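벽지 무늬 맞추기와 자투리 활용, 이번 호에 모았습니다

지난 호에 셀프 도배 기사가 나간 뒤로 무늬 벽지에 대한 문의가 계속 들어왔습니다. 민무늬나 잔잔한 직물 무늬는 초보자도 무난하게 바르지만, 꽃무늬처럼 그림이 큰 벽지는 주문 단계부터 계산이 달라집니다. 이번에는 주문량, 이음매, 남은 조각 순서로 정리합니다.

먼저 라벨을 확인합니다. 수입 벽지 라벨에는 무늬 반복 길이가 적혀 있습니다. 같은 그림이 세로로 몇 센티미터마다 되풀이되는지를 뜻하는 숫자입니다. 반복 길이가 46센티미터인 벽지를 천장 높이 230센티미터인 방에 바른다면 정확히 다섯 번 반복되므로 계산상 버리는 부분이 거의 없습니다. 천장이 240센티미터면 사정이 다릅니다. 여섯 번째 반복이 시작되기 때문에 한 폭마다 276센티미터를 잘라야 옆 폭과 그림이 맞고, 남는 36센티미터는 자투리가 됩니다. 여기에 위아래 여유분으로 5센티미터씩은 따로 잡아야 합니다. 그래서 벽 면적만으로 롤 수를 정하면 마지막 폭에서 모자라는 일이 생깁니다. 방 한쪽 벽만 바르더라도 폭 수를 먼저 세고, 폭마다 필요한 길이를 곱한 다음, 한 롤에서 온전한 폭이 몇 장 나오는지로 나누는 편이 정확합니다.

맞춤 방식도 봅니다. 옆 폭을 같은 높이에서 붙이는 평행 맞춤이 있고, 반복 길이의 절반만큼 내려서 붙이는 엇맞춤이 있습니다. 엇맞춤 벽지는 두 롤을 펼쳐 놓고 번갈아 재단하면 손실이 줄어듭니다. 좌우 대칭 그림은 벽 한가운데에 중심선을 긋고 거기서부터 양쪽으로 나가야 합니다. 모서리부터 시작하면 대칭축이 한쪽으로 쏠리고, 가구를 들여놓은 뒤에도 계속 눈에 띕니다. 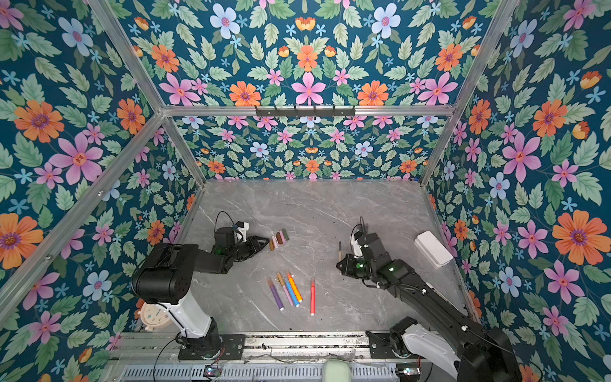 짙은 청록 바탕의 꽃무늬. 안쪽 면은 꽃이 좌우 대칭으로 놓였다.

색이 짙은 벽지는 이음매가 문제입니다. 종이 단면은 흰색이라 폭 사이가 조금만 벌어져도 흰 줄이 보입니다. 바르기 전에 단면을 비슷한 색 파스텔로 한 번 문질러 두면 됩니다. 수성 사인펜은 풀의 물기에 번지니 쓰지 않습니다. 벽 쪽에도 이음매가 올 자리에 바탕색과 가까운 페인트를 손가락 두 마디 폭으로 칠해 두면 나중에 종이가 줄어도 티가 덜 납니다. 이음매 롤러는 세게 누르지 마세요. 풀이 밀려 나와 표면에 묻으면 짙은 색에서는 마른 뒤 번들거리는 자국이 남습니다. 묻은 풀은 마르기 전에 물을 꼭 짠 스펀지로 닦습니다.

롤 번호도 꼭 맞춰 봅니다. 같은 제품이라도 생산 묶음이 다르면 색이 조금씩 다르고, 나란히 붙였을 때에야 차이가 보입니다. 택배를 받으면 포장을 다 뜯기 전에 번호부터 비교하세요. 번호가 섞여 왔다면 재단 전에 교환을 신청해야 합니다. 한 번이라도 자른 롤은 대부분 교환이 되지 않습니다.

자투리 이야기입니다. 무늬 벽지는 민무늬보다 남는 조각이 많습니다. 50센티미터 안팎의 조각은 서랍 바닥이나 책장 뒤판에 쓰기 좋습니다. 뒤판에 바를 때는 선반을 먼저 빼고 한 장으로 붙인 뒤 다시 끼웁니다. 칸마다 따로 자르면 무늬가 어긋나고 손도 더 갑니다. 합판 뒤판은 풀을 많이 먹으니 초벌로 묽은 풀을 한 번 바르고 말린 다음 시작합니다. 코팅된 뒤판은 반대로 풀이 잘 붙지 않아 고운 사포질이 필요합니다. 폭이 좁은 조각은 버리지 말고 말아서 보관해 두면 콘센트 주변이 찢어졌을 때 때울 수 있습니다. 접어 두면 접힌 선이 펴지지 않습니다. 말아 둔 조각에는 방 이름과 롤 번호를 적어 둡니다.

주방과 욕실 앞은 종이 벽지를 권하지 않습니다. 꼭 쓰고 싶다면 물이 튀는 높이 위쪽으로만 바르고 아래는 타일이나 도장으로 마감하는 방법이 있습니다. 북쪽 벽처럼 겨울에 결로가 생기는 곳도 마찬가지입니다. 벽지를 바꾸기 전에 단열부터 살펴야 하고, 곰팡이가 있던 벽은 긁어내고 완전히 말린 뒤에 작업합니다.

안내 사항

Kundale 매장에서 무늬 벽지 견본책을 빌려드립니다. 기간은 8일이고, 한 번에 두 권까지입니다. 견본은 낮과 밤에 각각 벽에 대 보고 고르세요. 짙은 색은 조명에 따라 차이가 큽니다.

Rilto 롤 벽지 재고 정리는 1월까지 합니다. 남은 품목은 18종이며 추가 입고는 없습니다. 낱롤로도 팝니다.

Dinov 도배풀은 포장 단위가 바뀌었습니다. 예전 봉지에 적힌 물 비율을 새 봉지에 그대로 쓰면 묽어지니 뒷면 표를 다시 확인하시기 바랍니다.

다음 호에서는 오래된 벽지를 떼어내는 방법을 다룹니다. 겹쳐 바른 벽, 석고보드에 바로 붙인 벽, 페인트를 덧칠한 벽지에 대한 질문을 받고 있습니다. 벽 상태를 적어 이 메일에 회신해 주세요.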